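**Rimurex bench cell, reviewed after a season of desktop teardown**

I work at a refurb shop where old office towers come in by the pallet and leave as either working machines or sorted parts. We got the Rimurex cell last May, and people keep asking me if it's any good, so I'm writing it all down in one place.

Short version: I like it! Longer version: I like it more than my boss does, and he likes it more than the folks who had to learn the software (which is called Flukar and has a settings menu I still get lost in).

## The job it does

You set a tower on its side with the panel off, pick the model from the list, and the arm goes in from above. We bought it for the boring reaching and lifting, hour after hour, the stuff that used to leave my wrists buzzing by lunch. The slotted aluminum platform is my favorite part of the whole thing. It's solid, and I've leaned on it more than I should.

I do most of my shifts with the case lying open like this, power supply toward the near side, board bare and the processor showing with no cooler on it. The blue release tabs and drive latches on this kind of tower are easy for me to find, and I wish every maker used a bright color for the bits you're supposed to grab. 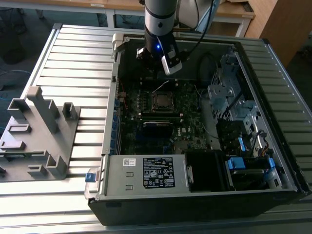 ## What changed for us

Nobody lost their spot, which was the big worry in the break room. What did change is the day. I used to strip towers start to finish, and now I prep, watch, and step in when it gets stuck, usually on cables. Cables are still a people job, if you ask me. We do 40 towers on a good shift where we used to do 30, and I go home less sore.

The downside is that watching is tiring in its own way. I miss having my hands busy and the radio up. We swap stations every couple of hours now, and that helped a lot (ask for it before the thing arrives, not after).

## Gripes

- Replacement finger pads are $500 a set. Ouch.
- Adding a new case model takes most of a morning.
- The Zistden training binder is fine for day one and pretty thin after that.

Would I want it gone? No way. Four stars from me, and the fifth is theirs when they fix that menu.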